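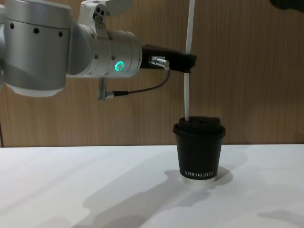
A father who stopped for lunch with his children in a shopping centre food court says he was left speechless, and then fairly talkative, after being charged £3 for sitting on the wrong chair.

Borislav Golob had taken his two daughters to the Firner Centre in Nornum to look for school shoes, a trip he describes as "already quite bad". They bought cheese pastries at the Radulović bakery counter, carried them to the nearest free table and sat down.

The table, he was told shortly afterwards, belonged to Flakden, the burger chain whose unit is next door to the bakery. It looked the same as the tables on either side of it. The chairs were the same chairs. The floor carried on underneath in the usual way.

"A young lad came over and said were we Flakden customers," said Mr Golob. "I said no, we were pastry customers. He went a bit pink and said in that case there was a seating contribution. I thought he was collecting for something. I got my wallet out."

He handed over the £3 and only later, on reading the receipt, discovered what he had been contributing to. The item appears as "NON-GUEST SEAT", under which the till has printed an invitation to enjoy his meal.

Mr Golob posted a picture of the receipt on the Nornum community page on the evening of Tuesday, December 14, 2021, where it displaced a long-running discussion of the bypass. By the next morning it had drawn more than 200 comments, including several from people who also wished to raise the matter of the bypass.

Opinion was divided. Many said the charge was a disgrace. Others pointed out that a business has to pay rent on its floor space and cannot be expected to provide furniture for other people's pastries. One woman said she had been sitting at the Flakden tables every Thursday with a flask and would not be stopping now. Another asked what sort of cheese it was.

The trouble seems to have started in June, when the Firner Centre redrew its food court. Seating that had been open to all comers was split up between the tenants, each of whom took on an area and agreed to wipe it. The centre says the new arrangement was "clearly communicated". Shoppers who spoke to us during a wet lunchtime this week were unable to say where one area ended and the next began, although a man eating chips believed it had something to do with the plant pots.

It does have something to do with the plant pots. A notice beside the lifts, fixed rather low down and partly behind a leaflet rack, explains that tables "to the cinema side of the planting" are for Flakden guests, while those "to the car park side" are shared between the remaining units. Neither the cinema nor the car park can be seen from the tables. The planting has been moved at least once, to make room for Father Christmas.

The charge itself is mentioned further down the same notice, after the paragraph about scooters.

Flakden was not keen to call it a charge. In a statement, the company said: "Our seating is maintained for the comfort of our guests. Where visitors choose to bring food from elsewhere, we may invite them to make a modest contribution towards upkeep. This is applied at the discretion of the team. We are sorry if on this occasion our invitation was not received in the spirit in which it was meant."

Asked what would happen to a visitor who declined the invitation, the company said it would be sad to see them go.

It would not say how often the contribution has been collected. Staff at neighbouring counters said they had seen it asked for now and then, mostly at weekends, and mostly from people who looked as though they would pay. One described the Flakden employee sent out to ask as "a nice boy who obviously hates it".

Mr Golob agrees on that point and has asked people on the community page to stop being rude about him. "It's not his chair either," he said. "He was very polite. He offered the girls a colouring sheet afterwards. I don't know if that was included."

The Radulović bakery has no tables of its own and never has had. It sells most of its pastries to people on their way to the bus station, who eat them standing up or, in the opinion of the bus company, all over the back seats. A member of staff behind the counter said she had been sorry to hear about it and that Mr Golob would be welcome to a free coffee. She was then asked where he might drink it, and said she would have to check.

She later confirmed that customers have been using the shared side since the summer, when there is room, and there is usually room until noon. After that, she said, "it's whoever's got a coat to put down".

The Firner Centre's management said it had spoken to both tenants and was looking at ways to make the different zones easier to tell apart. Suggestions so far include stickers on the table tops, coloured chairs and a rope. The centre would not be drawn on the rope. It stressed that the food court remains "a welcoming space for the whole community" and that anyone unsure about where to sit should ask at the information desk, which is upstairs.

Nornum has some history in this area. Older readers may recall the business with the library radiators, and the garden centre café that brought in a minimum spend for window tables and had to drop it when customers moved the tables away from the window. The garden centre later said this had been its plan all along.

As to whether Flakden is within its rights, the position is dull. A business can generally ask people to pay for using its space, provided it tells them beforehand. The argument comes down to whether a notice at knee height beside a lift counts as telling anybody anything. Mr Golob and his family came up by the escalator.

He has written to Flakden's head office asking for his money back, and has enclosed a drawing by his younger daughter showing the position of the plant pots. He received an automatic reply thanking him for his interest in a career with the company.

A second email brought an offer of a voucher for a free side order with any main meal. Mr Golob turned it down. He said he had nothing against the food, which his children like, but felt that spending money at Flakden in order to be forgiven for not spending money at Flakden was a road with no obvious end to it.

"I don't even want the three quid now," he said. "I want somebody to write down on a piece of paper that it was a daft thing to charge a man for. They can keep it in a drawer. I don't need to see it."

Flakden said it was unable to comment on individual correspondence but valued all feedback.

There has been some practical effect. On our visit, the notice had been moved up the wall and the leaflet rack shifted along, so that it now partly hides the directions to the toilets. The Flakden tables were busy. A couple at the end were sharing what looked very much like a Radulović sausage roll, under cover of a Flakden carton, and asked not to be named.

Members of the community page have meanwhile proposed a sit-in, to be held on Saturday from 2pm, at which residents would occupy the disputed chairs with food from home. Its organisers have yet to settle whether those taking part should refuse to pay the contribution or pay it entirely in coppers. A third group would like to hold it somewhere with better parking.

Mr Golob said he was grateful for the support but would not be there. He still has to get the shoes. The shop had only one of them in the right size, and the assistant thought the other might be at a different branch.

The Firner Centre is open until late every evening up to Christmas Eve. Seating is subject to availability.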